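Booking a river cruise: guarantee cabin or pick your own?

Forum: River Cruising > Booking and Cabins

deckchair_dee
We are looking at the Kultero, the 16 night sailing in fall. The agent has two prices. One is a guarantee cabin, where the line picks the cabin for you, and the other lets us choose. The difference is $898 for the two of us. Total with the guarantee is $3,616, which seems very good to me. Has anyone done the guarantee on this ship? My husband is six foot three and doesn't want to end up in the back over the engines.

mapleleaf_ron
Did it in February. We got the lowest deck, toward the back. Window is high up and doesn't open. Noise was fine except when they were docking, which on a river is early in the morning most days. I would do it again for that kind of money.

Savvas Stefanou
I would not. I have sailed on the Kultero twice, once on a guarantee and once in a cabin I chose. The beds on the lowest deck are set against the wall with a board at the foot. I am not as tall as your husband and my feet were against it every night. On the middle deck the beds are open at the end.

The other thing is the closets. On the lower deck you get one narrow one between two people, and the suitcases have to go under the bed. Medium cases fit. Our large one did not and it stood by the door the whole trip.

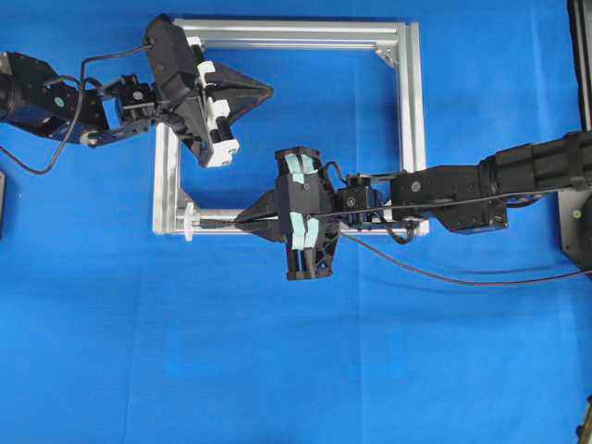

If the price is the problem, ask the agent about the Lelier instead. It runs nearly the same route with fewer stops and the standard cabins are all on the middle deck, so the guarantee matters less. Food is not as good. Breakfast is the same every day.

deckchair_dee
Thank you, the bed is a real concern. Does anyone know if they can take the board off?

mapleleaf_ron
Ours didn't have a board. I'm five eleven and had no trouble. Maybe it depends on the cabin?

Savvas Stefanou
It may. Mine had one. I asked at the desk and they said it was fixed to the floor.

tugboat_annie
I have to disagree on the Lelier. Fewer stops is a big deal on a trip that long. They skip Urkimwood completely, and that was our favorite day. There's a market right by the landing and you can walk everywhere. I'd take a bad cabin and the better route.

Savvas Stefanou
Fair enough. We found Urkimwood crowded - two other ships were tied up next to us and the line for coffee was out the door.

tugboat_annie
One was there when we went. Go early.

paddle_wheel_pete
Before you pay, look at the change terms. We booked through Raptis and it was $50 per person to switch cabins after the deposit, but only if something was open. On a guarantee they wouldn't let us switch at all until a cabin was assigned.

deckchair_dee
Called the agent this morning, Saturday, April 27, 2024. She is holding a middle deck cabin for us until Monday and is going to find out about the bed. I'll post the cabin number when I have it.

mapleleaf_ron
Ask her which side of the ship too.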